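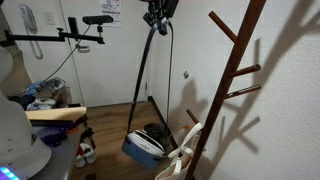

The corner by the door, 2/10/23.

I have put off the pile by the wall for long enough. It is bags and cloth, mostly, and I want it gone before the end of October. The plastic goes first. The white cloth I'll wash and keep.

I ordered two Furkisell bins, 70 liters each, for 133 with delivery. One will go under the intercom handset. The white shoes need a proper spot too, so I'm looking at a low rack from Salar. It has to clear the door when it opens.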